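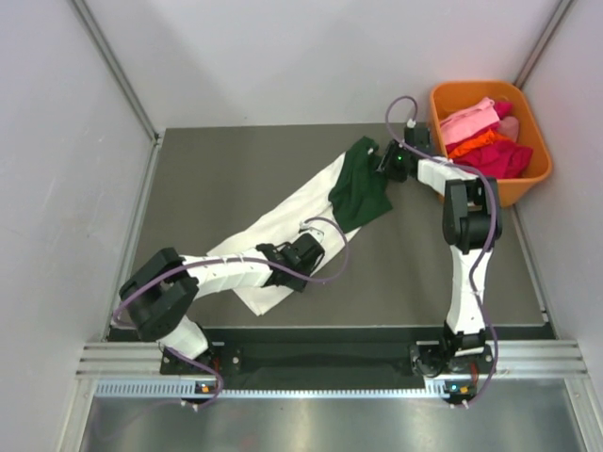
Two-arm cloth station with basket at the back right corner of the table.

Section 2. Planning and Budgeting for Your Station

Welcome, and thank you for reading this before placing an order. Most of the calls we get at Covuson are about things that could have been sorted out on paper in one afternoon, so please pour yourself something nice and go through these steps with whoever holds the purse strings. They apply to the Ludora two-arm station. If you are planning for the single-arm Ludora, skip to Section 3.

2.1 Before you ask for a quote

1. Measure the spot where the station will stand. Allow 35 inches of clear floor along the front for the person who loads and unloads, and more if carts will be passing through.

2. Write down what you want handled: shirts, towels, sheets, children's clothes, whatever it may be. Note the largest piece and the smallest. A long piece can take up a great deal of the table when it is laid out, and it is the long pieces that decide which table size you need.

3. Decide which side the basket goes on. It can stand in either back corner, but the arm on that side has to work close to the rim all day long, so pick the side that suits your room and tell us when you order. Changing it later means a visit from us, and visits are billed.

4. Check the power supply at the spot. The station needs its own outlet, and an extension cord will not do.

Note: Both arms mount on one rail at the front of the table. The rail is cut to length at the factory and cannot be made longer afterward. If you think you may want a wider table in a year or two, please order the longer rail now.

2.2 Working out the cost

5. Start with the base price on your quote. It covers the table, the rail, two arms with standard grippers, the cable sets and one basket.

6. Add $900 for delivery and leveling. Stairs are extra, and we do ask for a photo of them.

7. Add one spare pair of gripper fingers per arm. Fingers are a wear part, and a station that runs every day will go through them sooner than one that is used for trials. A spare set for both arms is $497.

8. Set aside money for practice cloth. People forget this one every time! You will want a pile of garments that can be grabbed, dragged, dropped and washed again without anyone minding, and you will want some variety in it.

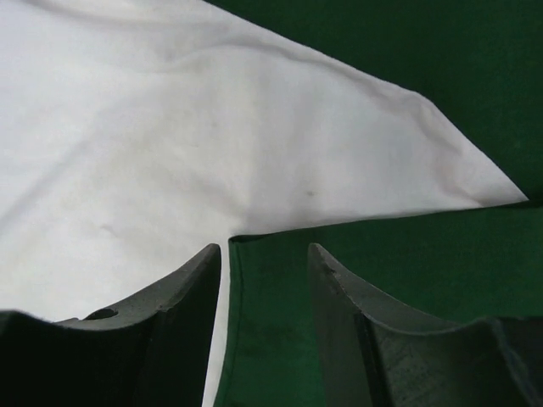 While you are putting that pile together, include a few pieces in plain colors that contrast well, such as white and dark green. A wrist camera looks at the cloth from very close up, and a hem or a corner is far easier to pick out where light fabric lies against dark. White on white is a fine thing to work up to, but I would not budget your first month around it.

9. Plan for staff time. One person should have eight hours set aside for the training day, and it should be the same person who will look after the station later on.

Caution: Do not plan any shelf or hanging storage over the table. The cables loop well above the grippers and need free room to move.

Caution: Do not leave the side walls off your order to save money. They are part of the safety layout, and we cannot sign off on a station without them.

2.3 Sending us your plan

10. Fill in the planning sheet at the back of this guide and send it to Roos Mertens in our planning office. Questions about payment terms go to Volkan Sönmez.

11. Wait for the signed layout drawing before you do any building work - paint is fine, outlets are not.

Note: Prices in this section are good for orders received by the end of February.

Section last revised 10/21/19.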